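The Shelf

Celeste Rocha moved into her father's house in Grukbridge in April, after his second fall. She brought two suitcases and a box of kitchen things she didn't trust him to own. The first job was the medicine.

He kept it everywhere. There were pills in the bread drawer, pills behind the radio, and a bottle of cough syrup in the garage next to the paint. She put all of it in a mixing bowl and carried it to the table.

"I know where everything is," Stuart said.

"Where's the one for your blood pressure?"

He looked at the bowl. "Well, not now I don't."

Stuart Inskip was 89 and had worked at the Brorkby mill until it closed. He had taken Celeste in when she was six and had never made much of it. He still cut his own hair. He didn't like being helped, but he liked being argued with, so she argued.

She called the pharmacy and got Man-lok Fang, who had been filling the prescriptions for years. He stayed on the line while she read him the labels. Some he told her to keep. Most he told her to bring back. One had been made out to Stuart's wife, and Celeste read that label twice before she said the name out loud.

"Bring that one too," Man-lok said. "There's no hurry on it."

When they were done there were five bottles left. She wanted them up where he could see them and away from the sink, so she went out to the garage and found a piece of board.

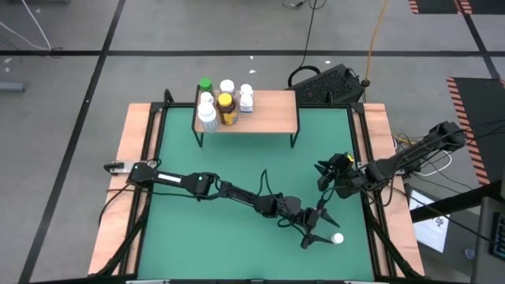 "It's too big," Stuart said, when she had set the bottles out. "You've got half a shelf with nothing on it."

"Then you've got room."

"For what? More pills?"

"For whatever you want."

He moved the amber bottle to the back. She moved it to the front again. The yellow cap was the evening one, and she wanted it where he would reach for it. He let it stay, but he turned it so the label faced the wall.

That night she sat up with the bills. The furnace people wanted $1,915, and there was a letter from Greenberg about the roof that he had opened and put back in its envelope. She heard him come down the stairs, one hand on the rail, and stop in the kitchen. The tap ran. A cap clicked. He went back up without saying anything to her.

She waited until his door closed and went in to look. The amber bottle was in the front row again, a little crooked. On the bare end of the shelf he had put his wife's bottle, the one that was supposed to go back to the pharmacy. He must have taken it out of the bag by the door.

Celeste picked it up. It was empty and weighed almost nothing. She read the name once more and set it down where he had put it.

In the morning she drove the bag over to Man-lok Fang, who looked through it and wrote something on his pad.

"That's all of it?" he asked.

"That's all of it," she said, and went to see about the furnace.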